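렌다노 양팔 작업대 세트
제조사: 플라티아 / 국내 공급: 게라
자료 갱신: 2018년 1월 12일

제품 개요

렌다노는 탁상형 양팔 로봇 작업대 세트입니다. 6축 로봇팔 두 대와 평행 그리퍼 두 개, 제어기, 작업 매트, 프로그램 라이선스를 한 번에 공급합니다. 작은 부품이나 포장 전 소품을 집어서 상자에 담는 작업, 상자에서 꺼내 정해진 자리에 놓는 작업, 대학과 직업학교의 로봇 실습에 맞춰 구성했습니다.

대형 산업용 로봇 셀을 들여놓기 어려운 곳에서 문의가 많습니다. 일반 사무용 책상보다 조금 튼튼한 작업대가 있으면 설치할 수 있고, 전원은 220V 단상을 씁니다. 압축 공기는 필요 없습니다. 그리퍼는 모두 전동식입니다.

기본 구성품

로봇팔 2대(왼팔, 오른팔)
두 손가락 전동 평행 그리퍼 2개
통합 제어기 1대
비상정지 스위치 1개
작업 매트 1장
케이블 일체 및 케이블 고정 밴드
렌다노 스튜디오 프로그램 영구 라이선스 1개
한글 설치 설명서, 영문 프로그래밍 설명서

플라스틱 통, 카메라, 작업대 본체는 기본 구성에 들어 있지 않습니다. 작업대는 쓰시던 것을 그대로 쓰셔도 되지만 상판 두께와 다리 고정 상태는 주문 전에 확인해 주십시오. 상판이 흔들리면 반복 위치가 틀어집니다.

주요 사양

팔 길이: 최대 620mm
가반 하중: 팔 한 대당 1000g (그리퍼 제외)
그리퍼 벌림: 최대 40mm
제어 방식: 위치 제어, 직접 교시, 좌우 연동
통신: 이더넷, USB
무상 보증: 3년

가반 하중은 팔을 끝까지 뻗은 자세를 기준으로 한 값입니다. 팔을 접은 자세에서도 이 값을 넘겨 쓰지 마십시오. 그리퍼가 벌어지는 폭보다 큰 물건은 모서리나 돌출부를 집도록 교시해야 하며, 표면이 미끄러운 물건은 별매 실리콘 손가락 덮개를 씌우는 편이 안정적입니다.

설치와 작업 배치

두 팔의 받침은 작업대 뒤쪽에 나란히 고정합니다. 앞쪽을 비워 두면 작업자가 물건을 놓고 치우기 쉽고, 두 팔이 겹치는 영역도 매트 가운데로 모입니다. 받침의 표시등이 녹색이면 대기 또는 운전 상태이고, 적색이면 보호정지 상태입니다. 적색일 때는 제어기 화면에서 원인을 확인한 뒤에 해제하십시오.

매트는 상판에 평평하게 펴서 씁니다. 광택이 없는 재질을 쓰는 것은 카메라를 추가했을 때 반사를 줄이려는 목적입니다. 담는 통은 벽이 낮은 것을 권합니다. 벽이 높으면 손목 모듈이 먼저 닿아 바닥까지 내려가지 못하는 경우가 생깁니다. 한 팔만 쓰는 작업이라면 다른 팔은 그리퍼를 벌린 채 매트 위쪽에서 대기하게 둘 수 있습니다.

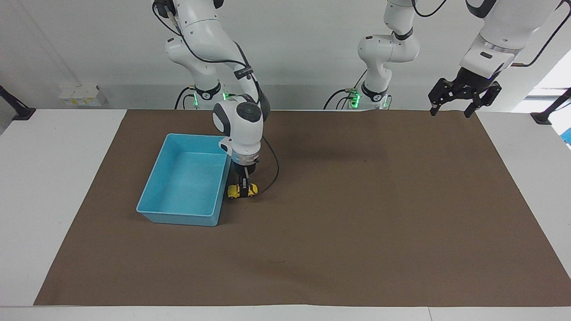 나라야난 드수자의 사용 후기에는 설치는 반나절 만에 끝났지만 손목 케이블의 여유 길이를 맞추는 데 시간이 더 걸렸다는 말이 있었습니다. 처음에 너무 짧게 묶어 손목을 돌릴 때마다 보호정지가 걸렸고, 고정 밴드를 한 마디 위로 옮긴 다음부터는 멈추지 않았다고 합니다. 직접 교시는 쉬운 편이지만 영문 프로그래밍 설명서의 좌우 연동 부분은 설명이 부족하다는 지적도 함께 남겼습니다.

이 의견에 따라 한글 설치 설명서에 케이블 고정 위치를 표시한 쪽을 추가했습니다. 이전 판을 가지고 계신 고객께는 파일로 보내 드립니다. 좌우 연동 부분의 한글 번역은 작업 중이며 완료되면 자료실에 올리겠습니다.

교시 방법

렌다노 스튜디오에서 교시 버튼을 누르면 팔의 관절이 풀려 손으로 움직일 수 있습니다. 물건 바로 위, 집는 위치, 들어 올린 위치, 통 위, 놓는 위치를 차례로 저장하면 기본 동작이 만들어집니다. 각 위치 사이의 속도는 따로 정할 수 있습니다. 집는 위치로 내려가는 구간은 느리게, 이동 구간은 그보다 빠르게 잡는 것이 보통입니다.

그리퍼의 집는 힘은 다섯 단계입니다. 속이 빈 플라스틱 물건은 1단계나 2단계에서 시작해 보십시오. 힘이 세면 물건이 눌리거나 손가락 사이에서 튀어 나갈 수 있습니다.

두 팔을 같이 움직이는 작업에서는 충돌 방지 영역을 반드시 설정해야 합니다. 출고 상태에서는 기본 영역이 켜져 있으며, 이 영역을 끄면 화면 위쪽에 경고가 계속 나타납니다.

별매품

실리콘 손가락 덮개 (2개 1조)
상부 카메라와 거치대
손목 카메라
교체용 매트
교육용 실습 교재 및 물체 세트
연장 케이블

카메라는 설치 후에도 추가할 수 있습니다. 다만 제어기 프로그램이 이전 판이면 먼저 갱신해야 합니다. 갱신 비용은 보증 기간 안에는 받지 않습니다.

도입 사례

이스트스테드는 소형 완구와 문구류를 통에 나누어 담는 시험 공정에 렌다노 세트를 쓰고 있습니다. 품목이 바뀔 때마다 담당자가 직접 교시를 다시 하며, 외부 프로그래머를 부르지 않습니다. 지난 12월에 두 번째 세트를 추가로 들였습니다.

자주 받는 질문

한쪽 팔만 살 수 있습니까?
단품 판매도 합니다. 제어기는 같은 모델이 들어가므로 나중에 팔을 추가해도 교체하지 않습니다.

안전 울타리가 필요합니까?
작업 내용과 사업장 조건에 따라 다릅니다. 위험성 평가를 먼저 하시고, 날카로운 물건을 다루는 경우에는 상담을 요청해 주십시오.

기존 프로그램과 연결됩니까?
파이썬과 C++용 라이브러리를 제공합니다. PLC 연결은 별도 견적입니다.

주문과 납기

견적은 게라 영업부에서 받습니다. 사용 장소, 작업대 크기, 다룰 물건의 무게와 치수를 적어 주시면 회신이 빠릅니다. 물건을 보내 주시면 집기 시험을 하고 결과 영상을 보내 드립니다. 재고가 있는 경우 입금 확인 후 2주 안에 출고하며, 설치 방문은 출고일에 맞춰 따로 일정을 잡습니다. 제주와 도서 지역은 운송비가 추가됩니다.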